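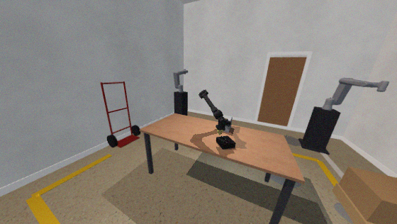 Session 4: Sim before the shop floor

Handout, Ga-eun Ryu. Shared workshop build, Flellarcombe. Read before you touch the real arm.

Why sim first: crashes cost nothing. Run the Stoica file, table arm only. Leave the two gray arms on the pedestals alone for now, they get their own session.

Set up
- load room, check arm is over the table and not through it
- speed cap 25 percent, everyone
- step time is in the config, dont change it
- save under your own name!! (Trefor lost a whole evening in January)

Approach moves. Come in high, then straight down. Coming in sideways you clip the black box. Watch the wrist, not the elbow.
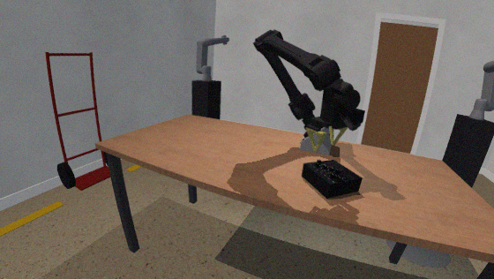 Fig. 2. Wrist low, elbow high. Black box toward the front of the table.

Shadows: good for judging height on screen, but check the number too. Shadow and gripper meet = you're close. Z readout is in mm.

Grip. Fingers open before you go down. Line up on the gray block, stop, look from a second camera, then close. Most misses are yaw, not hieght.
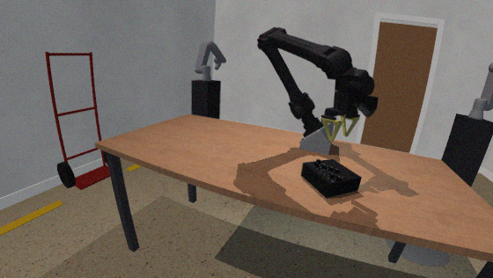

Fig. 3. Yellow fingers at the gray block, box in front.

To do for next time
1. 26 runs, log every one, misses too
2. note yaw at each stop
3. bring log to Trefor Wogan, he has the Dralov wiring sheet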